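Categoría: Listas de correo > Casa y reformas
Buscar en el archivo… Ir

Asunto: Re: [nenero-casa] Baño pequeño, pared de madera, ¿locura?
De: Khôi Dương
Fecha: 17/2/23

¡Hola a todos!

Contesto a Nhi La por partes, que el tema me encanta y llevo desde enero metido en él hasta las cejas.

> Nhi La escribió:
> Queremos quitar los azulejos de una sola pared del baño y poner
> algo con veta de madera. Son 76 cm de ancho junto al inodoro.
> Mi cuñada dice que en dos inviernos estará hinchado. ¿Alguien
> lo tiene puesto y sigue contento?

¡Yo, muy contento! En el piso de Petis lo montamos hace 16 meses y volvería a hacerlo mañana mismo. Lo que más me sorprendió fue lo mucho que cambia la luz: el blanco de los sanitarios al lado de un tono cálido deja de parecer de clínica. Eso sí, el extractor lo dejamos funcionando un buen rato después de cada ducha, y abajo del todo sellamos la junta con silicona (dos pasadas, la primera me quedó fatal). 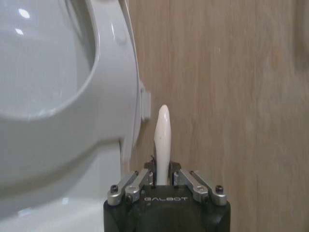
Nhi me contestó ayer por privado que la humedad le preocupa menos que la limpieza, y que si la veta tiene relieve se imagina frotando con un cepillo de dientes cada sábado. Pues depende del acabado. El nuestro es casi liso y con un paño apenas húmedo basta; en Tiêu vi una muestra con mucho relieve, preciosa, pero para un salón. Pide siempre un trozo, llévatelo a casa, mánchalo con jabón y pasta de dientes y déjalo así una noche. ¡Se aprende muchísimo con un trozo de 17 cm!

Otra cosa, Nhi: mira que la veta vaya en vertical. En una pared tan estrecha estira el techo una barbaridad, y los cortes se disimulan mejor. Y antes de tapar nada, apunta por dónde pasan las tuberías, que luego llega el día de colgar el portarrollos y vienen los sudores.

Si alguien de Irnedgate ha probado con pintura imitando madera, que lo cuente, por favor, tengo mucha curiosidad.

Un abrazo,
Khôi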